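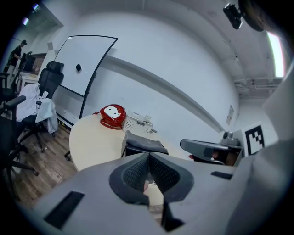 Patmont hand grippers, pair 2. Notebook, October

Started at 9:15. Reason for the work: the left unit of pair 2 gives a bad opening value. When the fingers are fully closed, the log says 3 mm open. When they are fully open the value is correct. The right unit is good. I write down everything, so that Keisha Ridgeway can repeat it when I am away.

First I looked at the log of the last recordings. The error is not constant. It starts small and becomes larger during a session, then it stays. So I don't think it is the calibration file. Something moves a little.

Hours on this pair: the counter shows 3,273 cycles after the last service. Our own rule says to service at 3,000, so we are late. I have put a line for this in the sheet, next to the battery line.

Finger pads. I removed both pads of the left unit, two screws each. The mesh surface had dust and small fibers in it, mostly low down near the tip. Cleaned with the soft brush and then with a cloth and alcohol. Do not use the strong cleaner from the Boateng kit, it makes the pad surface shiny and then small things slide out. We lost one set of pads in this way.

Slide. With the pads off I could move the jaw by hand. It goes smooth until the last part and there I feel a small step. I found that the stop screw was loose by half a turn. This agrees with the log: it turns back little by little when the jaw is closed hard many times. Set it again with the gap gauge, one drop of the weak thread glue, waited 8 minutes before touching.

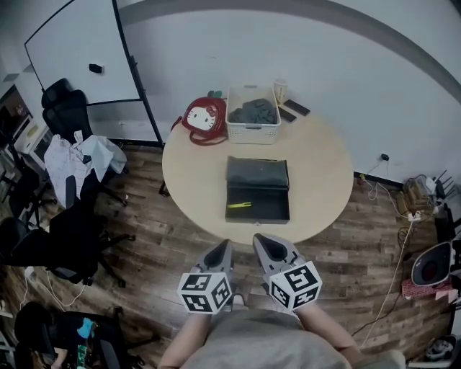
Page last changed: October, 16:40, by K. Ridgeway (added the note on the marker cubes)

Marker cubes. After any work on the jaw, check that the cube sits flat on its seat. Push on it with the thumb from each side, there must be no play. Both cubes of pair 2 are firm. The faces should be wiped with a dry cloth only. Keisha adds: hold the cube under the lamp and turn it slowly, if one face shines too much the tracker will lose it at that angle. In this case print a new face on the matte paper, the file is in the Sturnura folder.

Trial at the round table. I used the black metal box with the lid up and the small yellow-green piece, because it is thin and the error shows best with thin things. The task is to take the piece out of the box and put it back, one hand and then the other. The basket and the red bag stay at the back of the table as in the earlier runs, please do not move them between two trials or we cannot compare.

Before the trial: close both grippers fully, wait for the beep, press zero. Then open fully and read the number. I got 485 counts on the left and the same on the right. Last month the left was lower, but I did not write how much, sorry.

First runs I did slowly. At the end of each run I closed the fingers on nothing and looked at the value. It stayed at zero each time. Then faster, and with hard closing, also zero. I would like to see it after a full session before I say that the screw was the only cause.

One more point. The trigger of the left unit feels heavier than the right. Maybe it is only the new grease in the slide. If it is still heavy next week, open the handle and look at the spring. Prutance sent two springs with the last order, they are in the drawer with the spare pads.
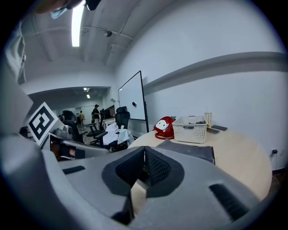
Still to do

- Camera on the left unit: wipe the lens before each session. Use the blower first and the cloth after.
- Compare the view of the left and right camera with fingers closed. The seam between the pads should be in the same place in both. If it is shifted, the pad is mounted wrong.
- Put a paint mark on the stop screw, so we see at once if it turned.
- Same check of the stop screw on pair 1. It is the same age.
- Change the service rule in the sheet. I propose to check the screw at every battery change, it takes one minute.
- Order weak thread glue, the bottle is almost finished.

Left unit goes back to its charger with a yellow tag until the full session is done. Keisha has the tag list.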